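Mutolton, la série qui vaut mieux que sa diffusion

Diffusée en plein mois d'août, à une heure où les chaînes écoulent leurs fonds de tiroir, Mutolton n'a pas fait grand bruit. La première saison compte 11 épisodes et se déroule presque entièrement dans le service des réclamations d'une petite ville portuaire. On y suit Lopes, employé modèle en apparence, qui classe les plaintes des habitants selon un système connu de lui seul.

Le créateur, Pascal Tanguy, vient du théâtre et cela s'entend. Les dialogues sont longs, les silences aussi. Un épisode entier porte sur une histoire de lampadaire mal orienté, et c'est l'un des meilleurs. L'humour est sec, parfois cruel, et la série ne cherche pas à rendre ses personnages sympathiques avant le quatrième épisode.

« On m'a demandé d'ajouter une intrigue amoureuse, raconte Pascal Tanguy. J'ai écrit deux scènes, elles étaient mauvaises, je les ai retirées. » La société de production, Enwood, a fini par le suivre. Le budget était serré : 40 jours de tournage, un décor principal et six comédiens réguliers.

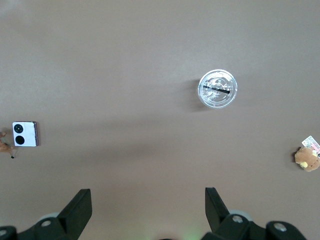

Gobelet à couvercle transparent et paille noire.

Edivaldo Honorato tient le rôle principal. Il joue Lopes sans hausser la voix, avec une politesse qui devient vite inquiétante. Face à lui, Hilde Meijer incarne la nouvelle directrice, envoyée pour fermer le service et qui repousse l'échéance d'épisode en épisode. Leurs scènes communes sont la vraie réussite de la saison. Celle du compte rendu annuel, filmée en un seul plan, dure près du tiers de l'épisode 7.

Tout ne fonctionne pas. Le personnage du frère, confié à Cleiton Mendonça, disparaît au milieu de la saison et revient dans le dernier épisode comme si de rien n'était. L'intrigue autour de Botano, l'entreprise qui veut racheter les entrepôts du port, prend beaucoup de place pour un résultat assez mince. La musique de Welington Peixoto, très bonne dans les premiers épisodes, finit par souligner chaque réplique.

Reste une écriture qu'on rencontre peu dans la comédie télévisée actuelle. Mutolton prend au sérieux le travail de bureau, les formulaires, les petites rancunes qui durent des années. Une plainte déposée dans le premier épisode, numéro 118, trouve sa réponse dans le dernier, et il faut avoir été attentif pour s'en apercevoir.

Les 11 épisodes sont de nouveau disponibles en ligne depuis le 1er janvier 2026. Une deuxième saison est écrite, mais Enwood n'a pas encore trouvé de diffuseur. Pascal Tanguy dit travailler en attendant à une pièce radiophonique, avec Hilde Meijer dans le rôle d'une gardienne de phare.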